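Search this site
Enter keywords
Go

Print this page | E-mail this page

Notebook, valuation desk
4 Sep 2022

Third pass at Menetti. Putting it all down before I lose the thread, the last two entries are a mess and I can't follow my own arrows.

Where we were: Menetti is a container board and carton maker, two mills, one converting plant, dividend every year except the one they cut. Screen threw it up as cheap on trailing earnings. Question for the desk is whether it's cheap or whether last year was as good as it gets. I lean toward the second but the model doesn't say so yet, so either the model is wrong or I am.

Redid the cash flow from the filings, not the data feed. Feed lumps the sale of the timber land into operating cash. It shouldn't. Pull it out and free cash drops to a level where the dividend is covered but only just, and there's nothing left over for the buyback they keep talking up. Whoever uses the feed for the other paper names, go check the same line. I found it in Hindadham as well, smaller.

Debt: one bond matures in December, the rest is spread out. Company says it will refinance. At what rate they don't say. I put in a rate two points over the old coupon and interest cover is still fine. Not the problem I expected it to be. Leave it.

Pension: underfunded on paper, but the gap closes when rates go up. Moved it from the "worry" column to the "watch" column. Note to self, the footnote and the table don't agree on the discount rate. Used the footnote.

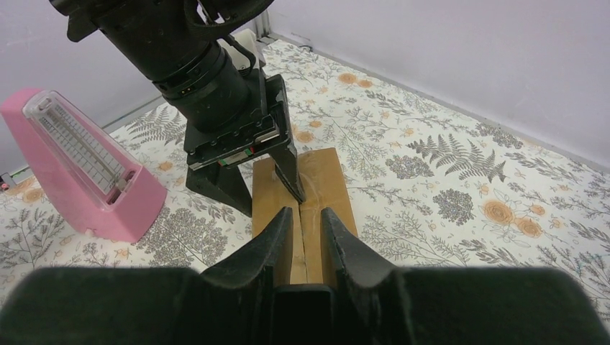
Peers

Ran the same sheet on Hindadham and Berisha. Teten left out, it's mostly tissue now and the margins move on different things. Somebody will ask, so: I did try it, and it drags the average multiple up and makes Menetti look cheaper than it is.

Hindadham - closest match. Similar mix, older mills, less debt. Trades at a higher multiple on every measure I tried. Part of that is the family stake (thin float, never many sellers) and part is that they didn't cut in the bad year. People remember a cut for a long time. I'd pay something for that record, not as much as the market does.

Berisha - growing faster, mostly by buying things. Adjusted earnings go up every year, plain earnings don't. The gap is "integration costs", which have shown up in every report I can find. If it comes every year it's a cost. Took it all out of the adjusted number and Berisha goes from mid pack to most expensive of the three. Didn't expect it to be that bad, checked twice.

So on clean numbers the order is Menetti cheapest, Hindadham middle, Berisha dear. Same order as the screen gives for the first one, diffrent for the others.

The cycle bit

This is where I got stuck last time. Board prices ran up hard, volumes held, costs lagged. Every mill on earth looks brilliant in a year like that. Menetti's margin last year is the best in the whole history I have. Putting today's price over peak earnings gives a low P/E, same as it always does at the top for this kind of company. Cheap on P/E at the top, expensive or no P/E at all at the bottom. Backwards from what you'd want.

Tried three ways round it:

1. Average margin over the full history times current sales. Gives a fair value a bit under today's price. Weakness: sales are at a peak too, prices are in there.

2. Average margin times tons shipped times an average price. More work, had to dig the tons out of old slides. Fair value comes out lower again. I think this is the honest one.

3. Replacement cost of the mills less debt. Comes out well above the price, but replacement cost always looks great and no one is going to replace a 655 ton a day machine of that age like for like. Kept as a ceiling only.

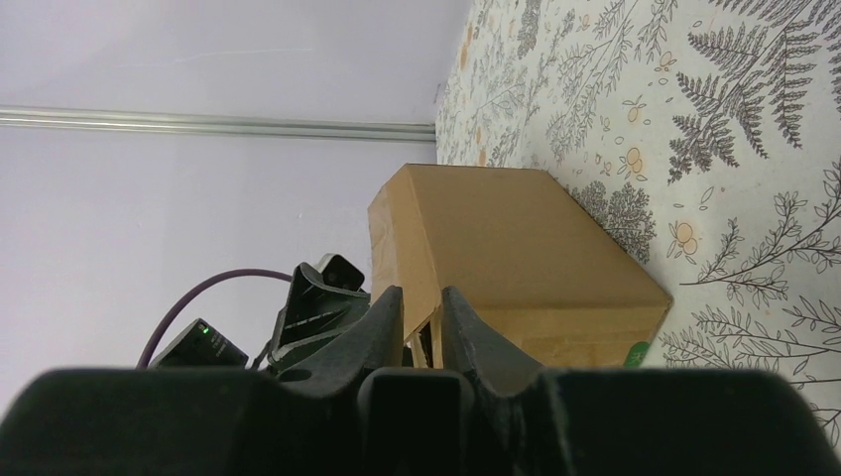

Between 1 and 2 there's not much room for a margin of safety. If we wanted 20 percent off fair value on method 2 the price would have to fall a good way from here. I can see it getting there if orders slow in the next quarter, which customers in the trade press are already hinting at. Destocking. They all over-ordered when freight was bad and now have to work it down. No hurry, then.

Sensitivity: price per ton is nearly the whole story. Move it a little and everything else in the sheet is noise. Energy is second. Recovered fiber third, and falling at the moment, helps them. Wages hardly register, I'd had them much too high in the first version (had double counted the converting plant, fixed now, row 2,012 in the big sheet if anyone wants to see how dumb it was).

Capex. Management guides to maintenance capex well below depreciation. Fine for a year or so. Over the long history it runs about level with depreciation and in a couple of years above. Set it equal. That alone knocks a chunk off and I think most of the sell side notes are using the guided figure. Might be the best single point in this whole write-up, put it first when I type it up properly.

Things I still don't like:

- inventory up faster than sales, second half. Could be timing. Could be board nobody ordered.
- receivables days creeping. small.
- bonus plan switched from return on capital to EBITDA growth. Don't love that in a company with cash coming in at the top of a cycle. That's how you end up buying a mill.
- new plant announced with no return target given. Asked investor relations, got the slide again.
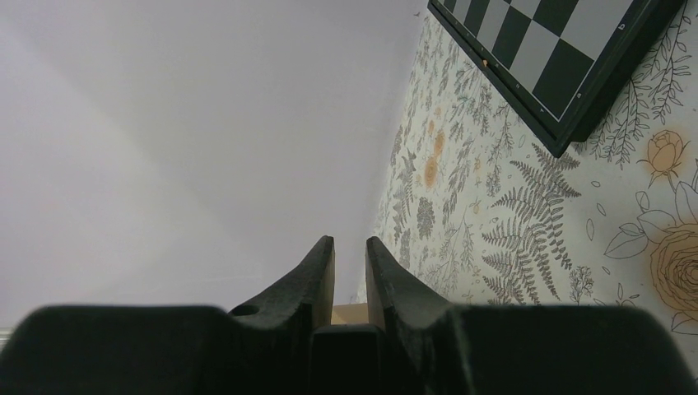

Things I do like, to be fair to it. Cost position on the newer mill is good, lower quarter of the curve on every chart I've found, and those charts are not made by the company. They ship mostly within a day's drive. Customers are food and drink for the most part, so volumes don't fall off a cliff even when prices do. In the bad year tons were only a little down, it was all price. Balance sheet is way better than it was going into that one, so I don't expect a second cut to the dividend. A freeze, maybe.

Where I come out: good enough business, wrong price, wrong point in the cycle. Not a short either, too much real asset under it. Watch list. Alert set at the method 2 value less the 20 percent.

To do
- rebuild Berisha from the segment notes, total doesnt tie to the group number
- get tons for Hindadham back to the start, missing the early years
- ask the credit side what they would want on the December refinancing
- redo method 2 with median price in place of mean, one spike year is pulling it up
- put the timber land sale on its own line in the template so it doesn't bite the next person
- old version of the sheet still in the shared folder, rename it or delete it

Print this page | E-mail this page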